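March, equipment planning, after lunch

Went through the spend sheet with Hanne Lund before she takes it upstairs. Writing it down while I still remember which number is which.

Left in the hardware line: 3000. Has to last until the Serkesstead money comes in, and no date on that. Hanne says plan as if it doesn't come. OK.

Want list, in the order people shouted it:
- second pair of hand-held grippers (Wekesa)
- spare finger pads, black, same as now
- marker cubes, printed set plus blanks
- cables w/ strain relief at the wrist end
- a proper cart so we stop using office chairs to put stuff on

The second pair is the big one. Terkoveo quote came back at 51 days lead time, which kills it for the sink tasks unless we order this week. Ogola can do it quicker but only sells the pair with their own mount, and then our cubes don't fit and Tibor has to redraw the bracket. Tibor says two evenings. I'm writing down four.

Asked Nafula what actually limits her at the basins. Not the grippers, she says. It's the cable along the forearm, she keeps thinking about it when she reaches. So a better cable is worth more per dollar than anyhting else on the list. Cheap too. Moving it to the top. 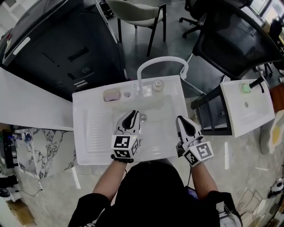

Markers next. The cubes sit right down by the wrist and this is wet work, so paper faces are a false economy. Ramance does a laminated set, matte, black on white. Ask for a sample before buying — glossy ones gave Tibor grief under the window light last time and with white sinks we have plenty of glare already. 2 sets, one on the bench and one in the drawer.

Arm purchase: parked. Horacio still wants it in the plan as a line with no number. Fine by me but Hanne won't take a line with no number. Horacio to get a real quote incl. shipping and the mounting plate, or it goes to next year. Also nobody has checked if the counter takes the weight.

Cart: no. Wekesa can have the old shelf from downstairs.

Decided, more or less:
1. Cables now, out of petty cash if Hanne lets us.
2. Ramance sample, then 2 sets if it's matte.
3. Ask Ogola for the pair without mount. If they say no, Terkoveo and we wait.
4. Pads with whichever gripper order goes, don't pay seperate shipping.

Still open — who signs for the Ogola order while Hanne is away. And does the training discount apply to spares or just full kits? Wekesa to call, I've emailed twice.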